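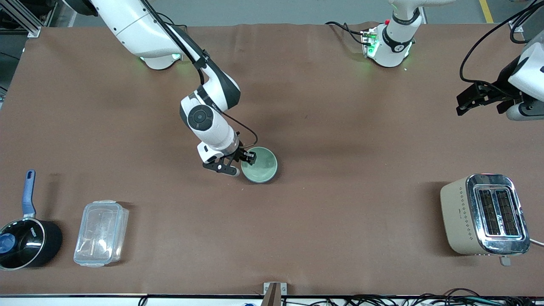 HOW STUFF IS MADE

Why Are Some Bowls So Shiny? The Story of Glaze

Go to your kitchen and get a bowl. (Ask first if it's the good one.) Run your finger around the inside. Smooth, right? Almost like glass. Now turn it over and look for the ring it stands on. If it's a pottery bowl, there's a good chance that ring feels rough and a bit chalky, like a sidewalk.

Same bowl, two completely different feels! I love this, and I've been making pots for a long time now. The shiny part is called glaze, and the rough part is the plain clay hiding underneath it.

So what is glaze?

Glaze is a kind of glass. When I was a kid I thought potters just painted their bowls with shiny paint, and I was pretty surprised when I found out I was wrong. Paint dries. Glaze melts.

Glass is mostly made from a stuff called silica, and you have met silica before, because most beach sand is full of it. The trouble with silica is that it takes an enormous amount of heat to melt. A potter's oven, which is called a kiln (some people say "kill" and some people say "kiln", and they argue about it), usually doesn't get that hot. So potters mix in other ground-up minerals that help the silica melt sooner. These helpers are called fluxes. Wood ash can be a flux. So can chalk!

There's one more thing in the mix, and that's a bit of clay. Melted glass is runny. Without something to thicken it up, it would slide right down the side of your bowl and make a puddle on the kiln shelf. I have chipped a lot of puddles off a lot of kiln shelves, so trust me on this one.

From mud to bowl

Clay starts out as rock. Rain and wind and time break the rock down into tiny flat bits, much too small to see, and when those bits get wet they slip and slide over each other. That's why you can squish clay into a shape and it stays there.

Once the potter has made a bowl, it has to dry slowly, sometimes for a week or more. If you rush it, one side shrinks faster than the other and you get a crack. If you put it in the kiln while it's still damp, the water inside turns to steam, and steam needs to get out. Sometimes it gets out with a bang! I've opened the kiln and found somebody's hippo in 20 pieces.

Most bowls go in the kiln two times. The first trip is called the bisque firing. It turns the clay hard, but it leaves it full of tiny holes, a bit like a sponge. If you touch your tongue to a piece of bisque it sticks a little. (Please don't go around licking things in pottery studios. I'm telling you so you don't have to.)

Then comes the fun part. The glaze is a bucket of powder mixed with water, and it looks like a melted milkshake. You dip the bowl in, count to three, and pull it out. The thirsty clay sucks in the water and the powder is left sitting on the outside in a dusty coat.

Then it's back to the kiln. In my little kiln at home the second firing goes all the way up to 2105 degrees Fahrenheit. Your oven probably bakes cookies at 350, so you can imagine how cookies would do in there.

Up at that heat, the dusty coat melts into liquid glass. When it cools, the glass goes hard, and it's stuck tight to the clay for good.

Where do the colors come from?

Metals! Tiny amounts of them, mixed into the glaze. Cobalt makes a strong blue. Copper can make green or turquoise. And iron – the same iron that turns to rust on an old bike – can make yellow, brown, black or a soft, misty green.

That soft green has a name of its own. It's called celadon (say it SELL-uh-don), and potters in China were making it many hundreds of years ago. Potters in Korea made beautiful celadon too. Some people thought it looked like jade, a green stone that was very precious.

And there's a trick to it. If lots of air can get into the kiln, iron usually comes out yellowish or brown. To get the green, the potter cuts down the air while the fire is burning. The fire still wants oxygen, so it grabs it from anywhere it can, even out of the glaze. Take some oxygen away from the iron and its color changes. The same bucket of glaze can come out two different colors, all because of what the fire had to breathe.

You can't tell by looking at it first, either. My celadon bucket is gray. My blue one is a sort of dirty pink. Kids in my classes never believe me, and then we open the kiln and everybody yells.

What is glaze good for?

Besides being pretty, glaze helps keep your soup in. Some kinds of clay, like the orange clay in flowerpots, still have little holes in them after they're fired. Water creeps through. That's fine for a geranium and not so great for breakfast cereal. A good coat of glaze seals up the holes, and it's easy to wash, too, with no rough spots for the oatmeal to hang on to.

So why leave the bottom bare? Remember, glaze melts into liquid glass. If the foot of the bowl had glaze on it, it would stick to the shelf when it cooled, and you'd need a hammer to get it off. Potters wipe the bottom clean with a wet sponge before the last firing. I forgot to do that once with a mug I made for my sister. It lives on the shelf now. I mean it's really part of the shelf.

Try it: go on a glaze hunt

You need a few pottery cups or bowls, a flashlight and a grown-up who says it's okay.

1. Look at the foot. Can you find the line where the glaze stops?
2. Look at the rim. Glaze slides down a little when it melts, so it's often thinner up there and the color may be different.
3. Shine the flashlight across the inside. Can you spot any pinholes? Those are places where a bubble popped and the glaze didn't quite fill it in.
4. Look for a web of very fine lines, like cracked ice. That's called crazing. It happens when the glaze shrinks more than the clay does as it cools down. Some potters hate it and some do it on purpose.

Write down what you find, or draw it. I keep a notebook with every glaze test I've ever done, and I'm up to number 464. Most of them are ugly! Number 12 looks like old gum. I still like flipping through them.

Words to know

Kiln: a very hot oven for firing clay.
Bisque: clay that has been fired once and has no glaze yet.
Flux: something that helps silica melt at a lower heat.
Celadon: a soft green kind of glaze colored with a little iron.
Crazing: fine cracks in a glaze.

More in How Stuff Is Made
Why Does Bread Have Holes?
How a Pencil Gets Its Lead (Which Isn't Lead)
What Makes Rubber Bands Stretchy?
Where Does Soap Come From?
Wool: From Sheep to Sock

Contact Us | For Teachers | © 2021 Nullow Kids | Back to top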